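**Flunico Motion Suite for Countertop Manipulation**
Developed by Nirkden

Flunico is a planning and control package for single-arm systems operating in kitchens and similar fixed work areas. It accepts overhead and wrist camera input, maintains a model of the work surface, and issues joint commands at 125 Hz.

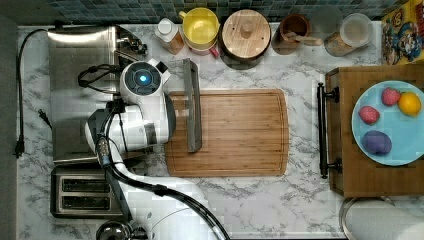 The planner treats a held tool as part of the arm. Once a tool profile has been loaded, its full length is included in every clearance check. The standard library contains 137 tool and cookware profiles, and customers may add their own through the Gevik editor supplied with each license.

**Perception**

Reflective trim, polished stone and dark cookware are handled by a separate surface module. Depth readings that fall below the confidence limit are excluded from the model until a second view is available.

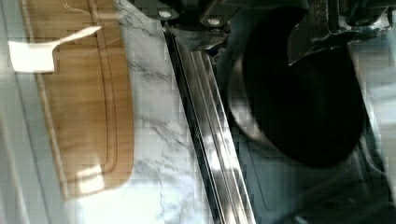 Approach speed is reduced automatically within 100 mm of any modeled surface. The limit may be lowered for each zone but cannot be disabled.

**Licensing and support**

- Each license covers 2 controllers at one site.
- Gevik is included at no additional charge.
- Integration with Tran task scheduling is available as an option.

Updates are issued each September. Requests for evaluation copies should be submitted through the Nirkden sales office and should state the arm model and controller version.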